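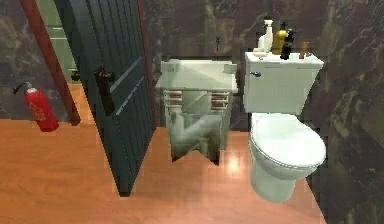

Stutudbridge is a collection of recorded household tasks made in computer simulation and meant for training robot control programs by imitation. It was put together by the software firm Zelter and first released on 3/28/19. The collection holds 1123 recordings, called episodes, in which a person steers a simulated robot arm through a chore such as opening a door or moving a bottle. Zelter has described it as a shortcut to home robots that work in any house. Outside reviewers have mostly found that claim hard to support, and the release is now cited at least as often for its problems as for its results.

Background

Programs that learn by imitation need examples to copy. An example usually pairs what the robot senses with what a human operator told it to do at the same moment. Gathering these on a physical robot is slow. The machine has to be reset by hand after each try, parts wear out, and an operator gets tired long before a useful number of tries has been saved.

Simulation is the usual way around this. A room can be built once and put back in its starting state with a key press. Objects never break, and several operators can work in copies of the same room at the same time. The drawback is that a simulated room behaves only as well as its physics settings allow, and its surfaces look the way an artist or a script decided they should look. A program trained on such rooms may learn habits that fit the simulator and nothing else.

Zelter's early notes on the project give little space to this drawback. They compare the cost of a simulated episode with the cost of a physical one and come out strongly in favor of simulation, but the comparison leaves out the time spent building rooms and fixing objects that slid or fell through floors. When those hours were asked for later, Zelter said they had not been tracked.

Rooms and objects

The collection is set in 67 rooms. Kitchens and bathrooms make up most of them, with a smaller number of hallways and laundry areas. Each room was made from a shared library of fixtures and wall and floor finishes. A script picked finishes from the library, placed the large fixtures along the walls, and then set smaller items on flat surfaces.

This method gives rooms that differ a great deal in color and very little in layout. Critics have pointed out that changing the tile pattern behind a sink does not make the sink a new problem for a robot arm. The library also favors hard, rigid things. There are no towels, shower curtains, or bath mats in any of the bathrooms, and no bottle contains liquid. The company's product pages nonetheless list "bathroom cleanup" among the skills covered.

Item placement has drawn complaints of its own. The script treats any flat surface of the right height as a shelf, so bottles and other small things can end up in spots where a person would not keep them, or where an arm can reach them only from one side. Zelter argues that odd placements are useful because they stop a program from counting on tidy rooms. No test in the release separates helpful variety from plain clutter, so the argument remains open.

Doors are handled with more care than most other objects. Their hinges have adjustable resistance and their lever handles turn and spring back. Latches are simplified: a door opens once its handle has turned past a set angle, whatever force was used to turn it. Real latches stick, and doors in old houses often need a push or a lift. A program trained only on the simplified kind has had no reason to learn either.

Collection method

Episodes were recorded by hired operators using a handheld controller and a flat monitor. The controller moved the tip of the simulated arm, and a trigger opened and closed its gripper. Operators saw the room from a fixed view and could switch to a second view from the wrist of the arm.

Each session followed a written sheet with the name of the room, the task, and a starting position. An operator who dropped an object could either recover and go on or cancel and start over. Early sheets did not say which was preferred. Most operators canceled, and the first part of the collection therefore has very few examples of a robot recovering from a mistake. The instructions were changed in May, after release, for a planned second version. That version has not appeared.

Floor De Smet, who ran the sessions, wrote a short account of them that was later added to the documentation. It is the most useful part of the package. De Smet reports that operators learned to aim for the edges of handles because the simulator's contact model made a grip there almost impossible to lose, and that new operators copied the trick from experienced ones. The account warns that "a program that copies us will copy this too, and it will look like skill." The warning does not appear in the summary given to buyers.

De Smet also describes how depth was judged. With a flat monitor, operators had trouble telling how far the gripper was from an object, so many of them lowered it until its shadow met the object's shadow. Rooms with glossy floors or dark walls made this harder, and sessions in those rooms took longer. The release includes the length of every episode but no note on why some are slow. A learning system given the files has no way to know that a pause came from the operator's poor view of the room.

Filtering

An episode was kept if the simulator judged the task complete at the end. The check is automatic and tests only the final state. A door counts as opened if its angle passes a limit, and a bottle counts as moved if its base is inside the target area. How the object got there is not examined.

A review by the consulting firm Hatex replayed part of the collection and found 7 distinct ways in which an episode could pass the check without showing the task named on its sheet. Among them were doors pushed open by the forearm with the handle left alone, bottles that were knocked into the target area and happened to stay upright, and lids that closed under their own weight after a failed grasp. Hatex did not publish how often each kind occurred, which limits what can be concluded. Zelter answered that such episodes "still contain useful motion." That may be so, but it is a different claim from the one made by the task labels.

Rejected episodes were deleted. Later writers have treated this as the most costly decision in the project, as failures can be used to teach a program what to avoid, and their number would have shown how hard each task was for a person with full control of the arm. Neither figure can now be worked out.

Reported results

Zelter's own tests trained a control program on most of the rooms and tried it in 4 rooms held back from training. The program did well. Since the held-back rooms were built by the same script from the same library, the tests show that it could cope with a new arrangement of known parts. They say nothing about parts it had never met.

The only published trial on a physical arm was carried out by Nijs, a maker of workshop equipment, using one door and a small set of plastic bottles. Nijs reported that the arm reached for the correct object in most tries but often closed its gripper at the edge of the handle and slipped off, a result in line with what De Smet had described. The door had to be fitted with a lighter spring before the arm could open it at all. Zelter's website quotes the first finding and omits the second and third.

Supporters of the collection note that a small number of physical examples, added after training in simulation, might correct such errors at low cost. This is plausible and has been seen with other systems. It has not been shown with Stutudbridge, and it weakens the original case for the project, which was that physical examples would not be needed.

Use

Stutudbridge is still downloaded for teaching, mainly because its files are small and its documentation is complete by the standards of its time. Course assignments commonly ask students to find mislabeled episodes or to write a stricter completion check. Some research groups use the rooms alone and record their own operators in them, ignoring the original episodes.

The license allows research use without charge. Commercial terms must be requested from Zelter, and the company does not say how many buyers it has had.

See also

Imitation learning
Physics simulation
Remote operation
Training data quality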